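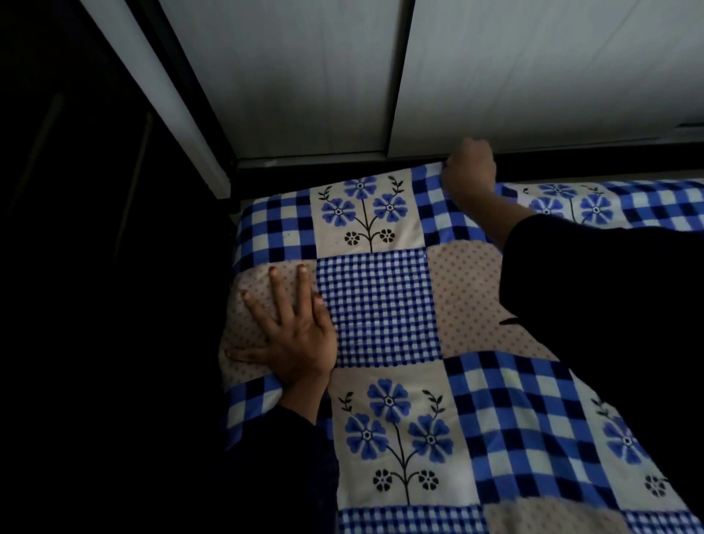

Slide 1: The job. Smoothing a sheet with one hand and dealing with the far edge with the other.

JEVANCE AT HOME: A BUYER'S REVIEW
Speaker notes, Rhydian Hughes
Dalotden housing managers' day, 30/04/2024

Leave slide 1 up while people find seats. Don't talk over the coffee machine, it wins.

Open with the question: who made a bed this morning? Wait for hands. Who made one that was up against a wall? Fewer hands, more sighing. That's the bed we care about today. One palm flat to hold what you've already done, the other hand up at the wall end. Point at the left hand on the slide, then at the right.

Say what we bought. Jevance sells a two-armed robot on a wheeled base, plus a bed-making package you pay for separately, in the way that airlines sell you the seat and then the bag. Package is $294 a month per site. Setup was $2,648, one time. The sales deck calls this "onboarding." Pause here, people usually want to write the number down.

Say what we did with it. Guest units at our Plodlow building, 200 bed changes by the robot, 200 by our own staff, same linen closet. Aliki Tzavaras ran the log. She scored each bed on a sheet of paper with a pencil, and I'd trust that paper over the dashboard.

Slide 2 (the table). Don't read it out. Three things to pull from it:

Beds with space on both sides: good. Corners square, top hem straight. I'd have slept in them, and on one slow afternoon I lay down on one for quality control.

Beds against a wall: this is where the brochure goes quiet. The robot lays the sheet fine, then reaches across, and whatever it fixes at the far side it drags loose at the near side. Go back to slide 1 for this. The flat hand is doing half the work and gets none of the credit. Jevance's arms can both reach, but the software we had didn't like using one as a paperweight.

Patterned sheets: I expected trouble with checks and flowers and had a whole section ready. No difference we could find against plain white. Section cut. If anyone asks, it was a very good section.

Slide 3, support. Be fair. Phone gets picked up. The technician who came out was polite, knew the machine and fixed the wheel lock in one visit. The software update we were promised in December arrived, and it did make the tuck tidier on open beds. It also changed the chime that plays when a bed is finished. We didn't ask for a chime in the first place. You can turn it off under Settings, Room, Sounds, and then again under Settings, Sounds.

Slide 4, the other quote. Agudelo offered us a rental with an operator on site for the first weeks. We didn't test it, so don't let the room push you into comparing. Say the quote exists, say it was longer than my lease.

What I'd tell a buyer:
Measure the gap by each bed before you call anyone.
Ask for the demo on your worst bed. They will offer you their nicest one.
Get the monthly price in writing with the package name on it.
Keep the pencil log for as long as you have the trial.

Are we keeping it? Yes for the open rooms, month to month. Wall beds stay with the staff, who took the news calmly.

Questions, ten minutes. Someone will ask about fitted sheets. We used flat ones only. Someone will ask about duvet covers: Jevance lists those as a separate package, and I haven't asked the price.

Aliki has printed copies of the score sheet by the door.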